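Community Help > Manipulation & Learning > Methods

Does a wrist camera really help with picking from clutter, or is it just my split?

Posted by Eulalia Orellana
Tags: ablation, grasping, deformables, evaluation

Hi all, short on time, draft goes round in April and I need a sanity check.

We do whole-body laundry and mixed-item picking. Humanoid, two arms, head camera plus a small camera at the wrist. Policy is trained on teleop demos, 645 of them, clothes mostly but with hard stuff mixed in. Two versions, same network, same seed, same everything: one sees head view only, the other gets head + wrist. We call the second one Adow (long story, bad acronym).

Adow does clearly better when soft and hard items are packed together. On clothes alone in an open basket the two are close to a tie. My coauthor says great, clean result, write it up. I'm less sure. Test set is 22 layouts, and I set up the layouts myself, after seeing early rollouts. So maybe I made the kind of mess the wrist camera likes without meaning to.

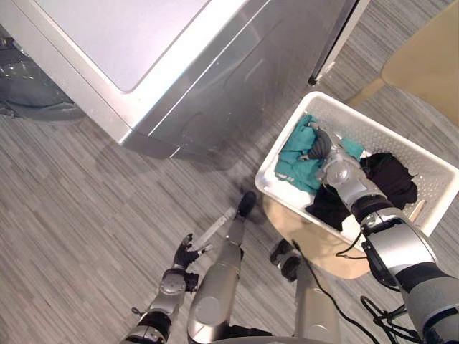
From the head you get the overall situation fine. Where the basket is, where the feet are, which color is on top. Then the hand goes in and the last bit of the reach is the part I worry about, arm and hand take up a lot of the basket. Head-only seems to commit early and just close. Adow makes small corrections late. At least that's what I think I see in the logs, have not measured it properly.

What I want to know:
is 22 layouts enough to say anything at all
how do I show the gain comes from the wrist VIEW and not just from having a second image encoder
does anyone report soft and hard items separately or is that seen as slicing untill it looks good

Can't rerun everything. Can rerun some.

3 replies, sorted by oldest

Goicoechea_lab

Second point first, it's the one reviewers will go for. Keep the encoder and break the input. Three runs: wrist image replaced by gray, wrist image from a different episode, and a second crop of the head image fed in the wrist slot. If the crop run gets you most of the gain, it was capacity or resolution and you have a different paper. We got caught by this once, the crop was most of it. Painful week.

Train those from scratch. Don't just blank the input at test time on the trained model, it'll fall over for boring reasons and prove nothing.

22 layouts is thin but usable if you pair them. Same layout for both policies, several tries each, then compare per layout. Resample over layouts when you do the interval, not over tries. Tries on one layout are not independent and people keep pretending they are. And have someone else build new layouts, someone who hasn't watched the rollouts. Even 5 fresh ones would tell you if you're in trouble.

wolteo_user

just collect more data imo. we went to 1,000 demos on our Wolteo setup and stopped caring which camera did what

zenddale

Disagree with the above, more demos doesn't answer what she asked.

On soft/hard: report it separately, yes, but decide the groups before you look. Write them down now, send them to your coauthor, date the mail. And put the pooled number first in the table. Slicing is only a problem when the slices show up after the results.

Also look at what the wrist camera gets in there before you say it "sees better". Pull frames from the last part of each reach and go through them by hand, takes an afternoon.

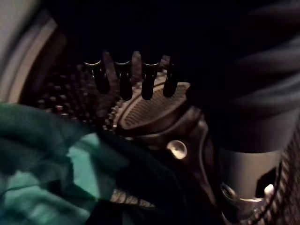
Reading time: 3 min

Stuff like this is what I'd expect at close range. Dim, half of it black, a brush jammed up against teal fabric, gray fabric coming in from the other side. Good edge detail on the hard things. Bristles, the little silver button on the handle, that all reads fine. The dark cloth near the top barely reads at all. So my guess would be that your gain is bigger for hard items and for light fabric, and small or nothing for dark fabric. That's a prediction you can test on data you already have, no robot time needed. Tag each target light or dark, soft or hard, and see.

If it holds you get a much nicer story than "two cameras beat one". If it doesnt then exposure isn't your bottleneck and you can drop it.

One more thing, the late corrections. Easy to measure: total change in commanded wrist pose over the final stretch before the fingers close, per try, both policies. Plot it against success. If Adow corrects more but the corrections don't go with success, be careful with the wording.

Comments on this reply

Eulalia Orellana: super useful, thanks. Tagging targets tonight. Will do the crop run and the gray run, shuffled one only if there's time. Asked a labmate to build the 5 new layouts and not tell me whats in them.

Goicoechea_lab: if you have to pick, crop run over gray run. Gray is the one everybody passes.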